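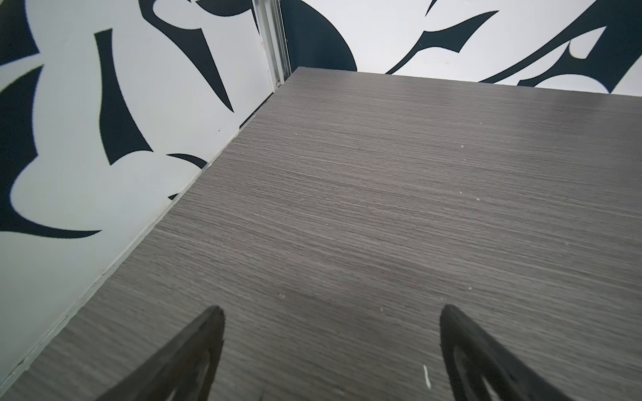 Bench nook, back room, Covino St place. Finally getting these up, sorry to everyone who asked in April. Job was a small one – one benchtop, one back panel, side panels – but it's had more questions than the whole kitchen did so it gets its own page. Captions are quick, more detail if you email.

Grey wood-grain laminate for the top. Client wanted the grain running in fine streaks, darker and lighter, and no big knots. We went through a lot of samples. Gareth Hebden liked a much warmer one and still brings it up.

Side panel print is Ninon. Big dark navy shapes on white, swooshes and teardrops. Nearly black in some light so look at a proper sample before ordering, your screen will lie to you.

The room before. Old desk, carpet, a filing cabinet with no key. All gone now, the desk went to Lakmal Sheikh's shed.

Carpet up. Boards underneath better than expected, two patches near the window needed replacing. Left the rest alone.

Wall behind the bench. Not square. Never is. Packed out at the left and scribed the panel to suit, took most of a morning.

Test layout on the garage floor. Anežka Skála drew the pattern up full size on brown paper first so we could shift it round and see where the curves would finish. Worth doing. We moved it three times.

Cutting day. Fine tooth blade, masking tape on the line, good face up on the table saw. One small chip on an offcut, none on the real thing.

Bench frame going in. 700 off the floor to the top of the frame, bit lower than a kitchen bench because everyone using it will be sitting. Client is not tall.

Rail along the back, 2,012 long. Had to go in on an angle to get past the door trim, and there is a scrape on the architrave that has since been filled.

Contact adhesive. Windows open, dog outside. You get one go at it so Darragh held the far end and nobody talked.

Darragh Scanlon with the roller. He'll hate this one.

Sample board from the first meeting. Ninon is top left, Mila is the one under it with the small leaf. Mila was the favourite for a good fortnight, then they saw both taped to the wall at full size and it just disapeared from across the room.

Corner where panel meets top. Clear silicone, very thin bead. Do it last, tape both sides, pull the tape while its still soft.

Shelf brackets, Bhuiyan, the plain ones. 400 centres. They come with screws, we used our own.

Chathurika Mridha's lamp, on loan for the evening so we could check the sheen. Laminate does catch the light a bit at a low angle. Didn't bother the client, might bother you if you face a window.

Paint touch ups. Same white as the ceiling, half a tin left over, labelled and in the hall cupboard.

Offcuts. The bigger bits of the navy print became a tray base and a backing for the key hooks by the door. If anyone wants the skinny ones let me know before 14th September, after that they go in the skip.

Questions that keep coming –

Does it mark? Pencil wipes off. Texta needs a bit of metho. Don't put a hot pan on it, use a board.

Can you get the print in another colour? There were 21 on the card when we ordered, so probably.

Do you do just panels, no bench? Yes, if you've got the measurments. If not I'll come and measure but allow a couple of weeks.

More from the kitchen at the same house going up next, need to sort the files first.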